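Re: Kulter fee change
2 min read

> Has anyone worked out what the new Kulter listing charge does to small
> orders? I have 346 items up and most sell for under a tenner. Greenwood
> still lists for free, but I sold two things there all spring.

We did our sums for the Prastetdale shop in July. The charge is 20p a listing, renewed every 40 days whether it sells or not. Anything under £5 now loses money once postage is added, so we've taken 45 lines down and put the rest in bundles. Fumov wanted a monthly fee as well, so we left that. 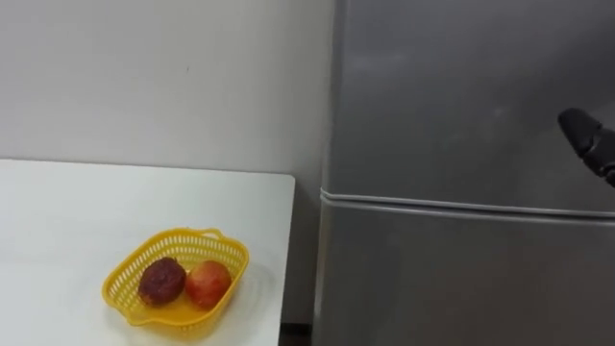 Kulter also charges by category, so check where your stock has been put. Ours had drifted into Furniture, where the commission is higher. Something like the yellow plastic basket on the white table should go under Household, and you have to move each one by hand. Bulk edit doesn't touch categories.

Contact the list owner | © Prastetdale Online Sellers | Back to top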